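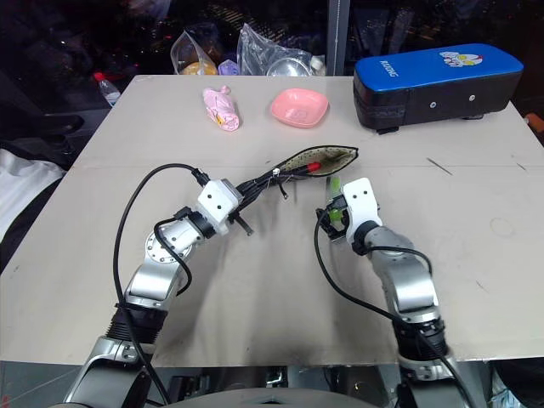

Akinyi Laizer wrote in to ask whether the Erkus grippers are any good with small stuff, or whether they're one more set of fingers that looks great picking up a soda can and then goes to pieces over a button. She already has two arms and doesn't want to pay 717 dollars to find out.

Fair question, Akinyi, and the short answer is yes, they're good with small stuff, with a couple of gripes I'll get to. The long answer is the rest of this page, sorry!

So, the Erkus set from Stustix. You get two grippers, two sets of fingers, the cables, a bag of fasteners and a license for the teaching software. You do not get arms. I mention it since the store page has arms in every single photo and I had to read down to the fine print before I was sure. If you already have a pair with a standard wrist flange you're fine, and if you don't, this is going to be a much more expensive hobby than you planned.

## Putting them on

Easy. The housings are light and the bolts all take the same hex key (thank you, whoever decided that). The left one was on before my coffee got cold. The right one took longer because I'd routed the cable wrong and had to start over.

About those cables. They're long, and they come off the gripper and hang in a big loop unless you do something about it. I've left mine loopy on the left arm because when I tied it down tight, the wrist tugged at it on the way to the far side of the table. Stustix sells a clip set. I think for this money the clip set should be in the box, and I told them so, and they sent me a very polite email.

Calibration runs 15 minutes for the pair and you can't skip it. You also can't do one side at a time, so if you knock the left one you get to sit through both.

## The job I gave them

I wanted a two-handed job, because one-handed picking is sort of a solved thing for me and I was tired of watching it. What I settled on was tidying little things off a table into a scoop: one arm holds the scoop by its handle, the other brings the pieces over. My scoop is a dustpan sort of thing with a beige polka-dot fabric pouch and a black rim, and the pieces are small and come in different colors, red and green and so on.

I like this test a lot and I'd suggest it to anybody shopping for grippers. The scoop is long, so any slop in the holding hand gets magnified way out at the other end, right where the second hand is trying to be precise. A gripper with a soft hold will let the whole thing droop and you'll see it right away.

The Erkus holds it. I was surprised by how well! The black handle sits in the fingers and stays put, even when I nudge the far rim with a knuckle - there's a little give and then it comes back. My old pair would slowly twist until the pouch was pointing at the floor.

On the picking side, the finger tips are narrow enough to get around a small piece without shoving the neighbors. See-through pieces are harder, and that's more a vision complaint than a gripper complaint. The green translucent ones gave me more misses than the red ones did, and I got some of that back by moving a lamp.

## Teaching it

You move the arms through the job yourself and the software records it. The manual suggests 100 demonstrations for a two-handed task, and yes, I did all of them, over a few evenings in June with the radio on. It's dull work. Your shoulders will feel it. Drita Delić had told me to vary where I put the pieces from the first run on, and I'm glad I listened, because the couple of dozen I did before her message were all in the same lazy spot and I ended up throwing them out and doing them over.

I also left clutter along the back of the table the whole time. There's a pink bowl back there, and a blue padded thing with a cartoon sticker on it, and a pink bundle, and none of it has anything to do with the job. A clean table makes for a nice video, but I don't have a clean table, and I wanted to know how the thing behaves in a house like mine. It did fine. It reached toward the bowl once in a while during the early training and then got over it.

The software is okay. Playback is smooth, trimming a bad recording is quick, and naming things is a pain. Every recording gets a string of digits for a name and you have to rename them one by one. Please fix this, Stustix.

## Gripes

- **The clips.** See above. I'm still annoyed.
- **Noise.** The fingers make a thin whine when they hold something for a long time. From the next room you won't hear it. At the table, after an hour, you will.
- **Repairs.** A finger replacement outside the warranty is 137 dollars plus shipping, per side, and you send in the whole gripper. I'd much rather buy the finger and do it myself with that one hex key.
- **Finger pads.** Mine picked up dust fast and started to slip a bit on smooth pieces. A wipe with a damp cloth fixed it every time.

## Would I buy them again?

Yeah, I would. If all you do is move boxes and cups from one place to another, save your money, your current grippers are probably fine. If you want one hand to hold a thing steady while the other hand does something fussy next to it, these are the best I've had on my table. Orathai Thongdee asked if they'd fit the older wrist with the round flange: only with an adapter, and the adapter was out of stock when I looked.

Next I want to try the tipping-out part, scoop into the bowl. My first few recordings of that were pretty bad, so give me a while.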